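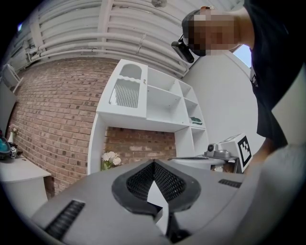 ## Open shelves, a play kitchen and a brick wall

Open cubbies look tidy for a day and then fill up with whatever was in your hand when you walked past. The same goes for toy kitchens with a pretend sink and a dish rack, and for any white unit set against brick, where dust from the mortar settles on every flat edge. The tips on this page come from readers with that sort of room.

**Leave some squares empty.** Fill two out of three and stop. A single small thing on a low shelf is easier to wipe round than a row of them.

**Dust from the top down.** Start with pipes and ledges near the ceiling, using a dry microfibre cloth on a pole. Then the wall, then the unit, then the floor. Damp cloths drag brick dust into the paint and leave a pink smear.

**Wire racks.** Lift them out and stand them in the bath with warm water and washing-up liquid. Ten minutes is enough. Dry the joints with an old tea towel or they will spot with rust.

**Artificial flowers.** Put the bunch head down in a pillowcase with a handful of salt, hold the neck shut and shake it over the back step. Maeve Ó Gríofa of Lanley does hers twice a year and says white petals need it more than any other colour. A hairdryer on the cool setting will do for the leaves.

**Bare brick.** A soft brush on the vacuum cleaner, never a wet sponge. If it sheds badly, seal it with a clear matt masonry sealer and try a patch behind the furniture first.

## White worktops

A large white surface shows everything, so keep a cloth within reach of it. Bicarbonate of soda and a little water, left for five minutes, lifts most tea marks. For anything left by felt-tip, use surgical spirit on cotton wool and rinse straight after.

Stand cases and boxes on a folded towel when you work on them. Rubber feet and metal corners both mark a pale top, and the black scuffs take longer to shift than the tea. A glossy light floor wants the same care: wipe it with plain water and a barely damp mop, as too much soap dulls the shine.

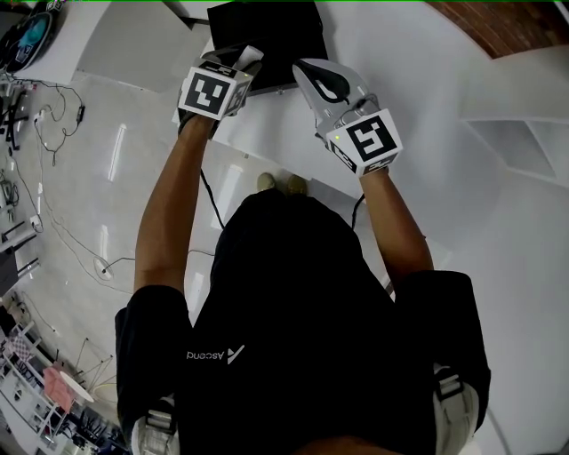

Page 19

If your arms are at full stretch to reach the far side, the job is too far away. Pull it towards you or walk round. Tadhg Doherty packs at a table most afternoons and keeps the tape, scissors and labels on the near edge, with the heavy things in the middle.

## Glass-fronted wall cabinets

Decorative frames collect grease in the corners. Use a soft toothbrush and warm soapy water, working away from the glass. Clean the pane last, with one part vinegar to four of water sprayed on the cloth. Tighten the knob while you are there.

Keep the everyday cups on the open part and the good ones behind the door. Shelf liner cut from the end of a roll of wallpaper is easy to replace each spring.

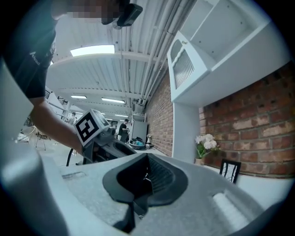

*Stimmont, May*

Sorcha Tierney writes that a small vase on the kitchen counter slides whenever anyone leans across it. A blob of museum putty under the base will hold it, and it peels off clean. Dry sand in the bottom of the vase helps too.

She also asks about yellowing on white cupboard panels. Wash with sugar soap, rinse twice and let it dry overnight. If the yellow is still there it is in the paint, and the panel needs a light sand, a coat of stain-blocking primer and two of satin.

For strip lights, turn off at the wall and let the tube cool before wiping it with a dry cloth.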